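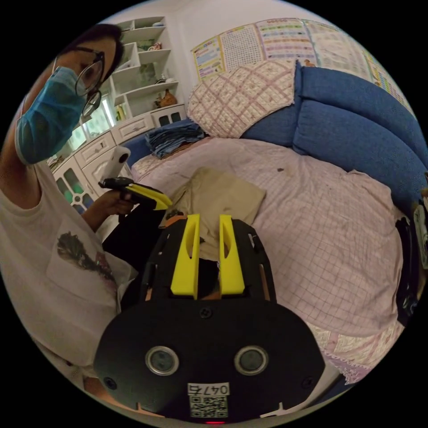

Ticket 581 – Left and right grippers drift apart in time during cloth folding
Project: Grirnlow student manipulation project, bedroom tasks
Component: hand-held pair, Quách sync script
Status: resolved, one follow-up open

Symptom
Folding takes recorded with the pair fail the alignment check on upload. The left stream starts on time and then falls behind the right. By the end of a long take the offset is large enough that the left fingers appear to close after the cloth has already moved in the right view. Short takes pass. Reported by the Wemham student group in March.

Expected
Offset between streams stays under 50 ms for the full take.

Setup
Two grippers, yellow fingers. The right unit is labeled 0476, the left 047左. Task set is bed tidying: fold cloth, sort clothes, move pillow or cushion. Both units log finger width and video to their own cards. Sync is done afterward by the script, using a start marker only.

Log entry 1
Re-ran the script on the failing takes with the start marker set by hand. Start offset was fine and the end offset was unchanged. The marker is not the problem.

Log entry 2
Swapped cards between units. Fault stayed with the left unit. Swapped batteries, same result. Put the original parts back before going further.

Log entry 3
Checked the finger width log for the left unit. Timestamps are even at first, then show gaps. The gaps begin after the write buffer reaches 2000 samples. The right unit never gets that high. Suspected firmware mismatch.

Log entry 4
Inspected the finger linkage in case a bind was producing bad width readings. Held the yellow bar between the fingers and worked it through its travel with logging on. Width values were smooth in both directions. Linkage ruled out.

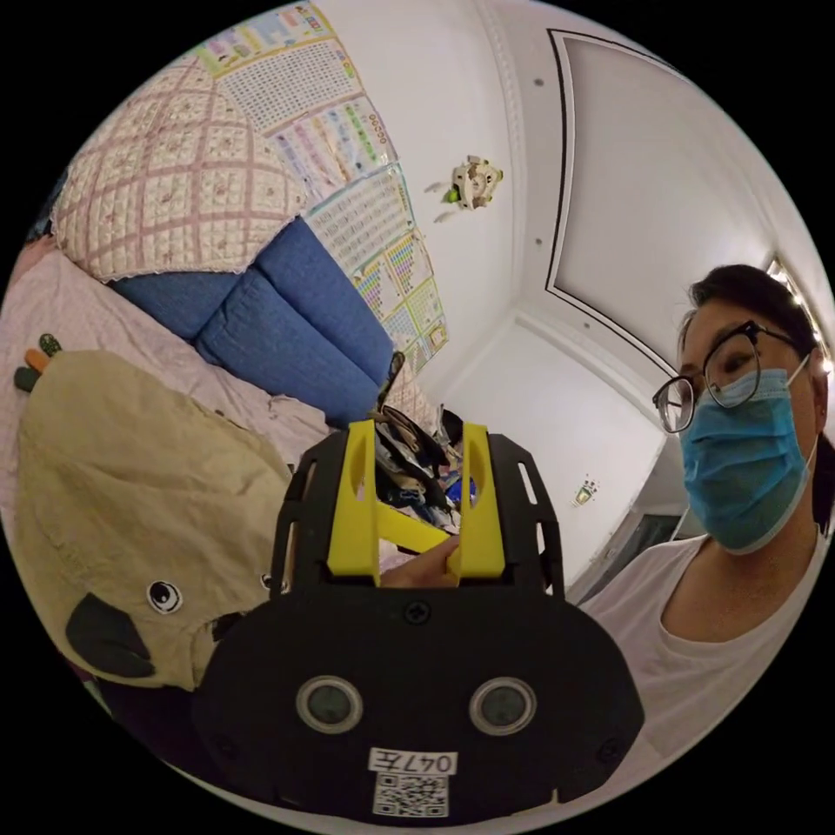
Log entry 5
Read firmware from both units. The left was one release behind. The Skivstead flashing tool had reported success on the left in an earlier session, but the version string did not change. Reflashed over cable, power cycled, read back – versions now match.

Log entry 6
Recorded new takes on the bed, one gripper in each hand where the task needed it. Buffer count on the left stayed low. Offset was about 2 ms at the end of the longest take. Alignment check passed on all of them. 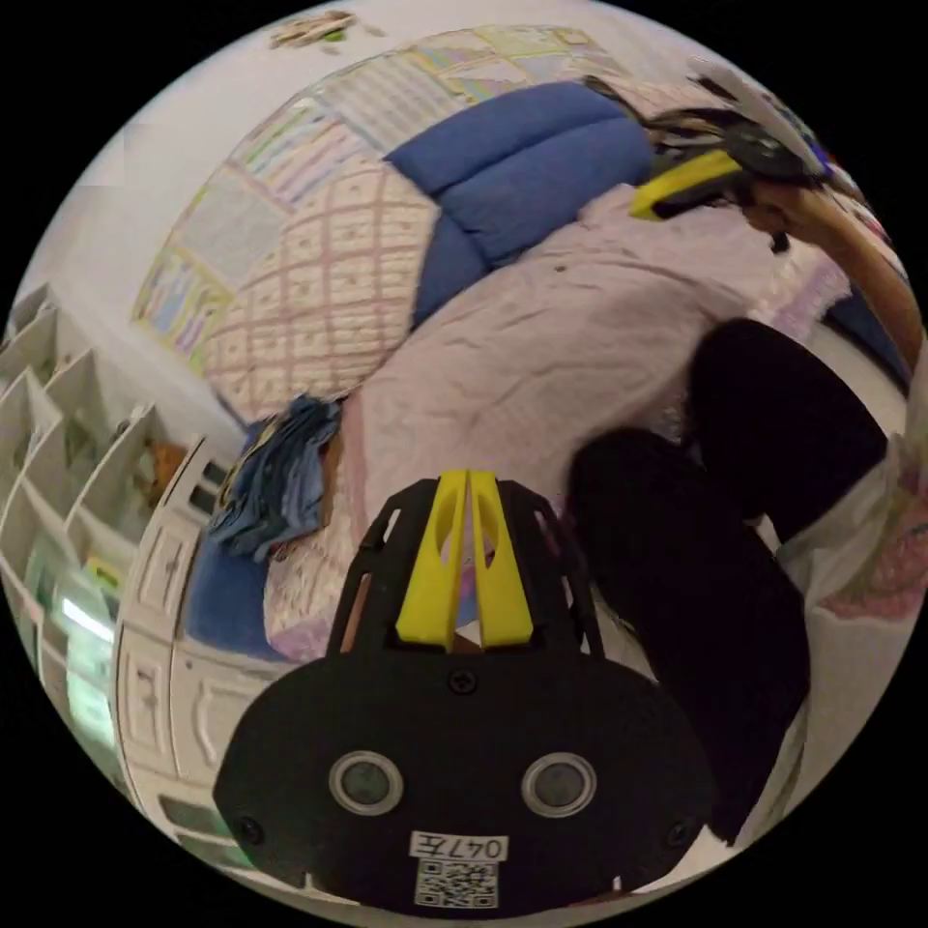

Resolution
Outdated firmware on the left unit. Reflash by cable and confirm the version string before recording. Takes made with the old firmware should be excluded from the training split. Do not try to stretch them to fit, as the gaps are uneven.

Follow-up
The flashing tool should compare version strings after writing and return an error if they differ. Moved to a separate ticket. The alignment check also needs to run on the recording laptop before upload.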